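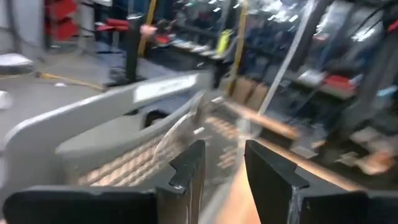

White label, print too faint to read.

I've been going to the evening service at the little church on Delaunay Street since we moved to Sulgate, and a few people from the old church have asked me what it's like. I keep giving short answers, so I'm writing a longer one.

The old church in Naten had 1,000 members on the rolls. I was there for 16 years and I still couldn't have told you the names of the people who sat two rows behind me. I don't say that as a complaint. I liked it there. The preaching was good, the parking was easy, and when my mother was sick we got meals every night for a month from people I had barely spoken to. But I could also skip three weeks and not hear a word about it, and in the last couple of years I did that more than I want to admit.

Delaunay Street doesn't have a band. It has a piano with a couple of keys that stick in damp weather, and on evenings when the pianist is away we sing without it. The hymnal is a thin green book with 185 hymns in it. When I first picked it up I thought it was a supplement and looked for the real one. I knew maybe a third of the tunes. The rest I have been learning by standing near Lejla Omerović, who sings alto and doesn't mind being followed.

Singing without the piano was the part I dreaded. In Naten you could move your lips and the speakers did the rest. In a small room you hear yourself. The first few weeks I sang so quietly that I might as well have been reading. Then one evening we did number 9, which is a plain tune that goes up a step and down a step and not much farther, and I forgot to be quiet. Lejla looked over and then looked back at her book. After that I just sang.

I asked her once how she knew all the alto lines. She said she'd learned them from her aunt in Jekska, who used to go through one hymn while she did the dishes, the same hymn all week, until the kids were sick of it. I tried that. I do the dishes after supper and I prop the book up on the windowsill and go through one hymn. I've gotten through a couple dozen this way. My husband can now hum most of them, and he doesn't even go to church.

The prayer time is different too. The pastor asks if anyone has something to pray for, and then she waits. She really waits. I timed it in my head once and quit because it was making me nervous. People ask for ordinary things. A job interview. A knee. A son who hasn't called. One man asked for prayer for a neighbor he was angry with, and he said plainly that he was still angry. In June I finally asked for something myself, for my sister, and my voice went funny halfway through. They prayed for her by name. The next week two people asked me how she was, and so did another one in the grocery store, by the eggs.

I'm still getting used to that. I like it and I also find it tiring. There are evenings when I would rather slip in, sit down, hear a sermon and go home. If I'm late, they see me come in. If I'm out of sorts, somebody asks. I was raised to say "fine, thanks," and it comes out of my mouth before I've thought about it.

The sermons are short. I've heard better ones, and I've heard plenty of worse ones. We've been going through Ruth at the rate of half a chapter at a time, and I had never noticed before how much of that book is people greeting each other in a field. Boaz comes out from Bethlehem and says "The Lord be with you" to the harvesters, and they say it back to him in other words, and then everybody gets on with the barley. I must have read that verse many times on my way to the parts I remembered.

A friend from Naten asked if I miss the big services at Christmas and Easter. Yes. There's nothing like a full room and brass on Easter morning, and I expect I'll drive over for it at least once. I don't think that makes me a bad member of the other place. I'm not a member yet, as it happens. The pastor gave me a booklet on joining and I've read it twice. I have a question about the section on baptism that I need to take up with her, and I keep forgetting until I'm already in the car.

Service is at six, and there's soup after when the weather is cold. If you're coming from the highway, turn at the second light and park on the street. The lot behind the building floods. This week I'm working on number 42, which has a jump in the alto line I can't land yet.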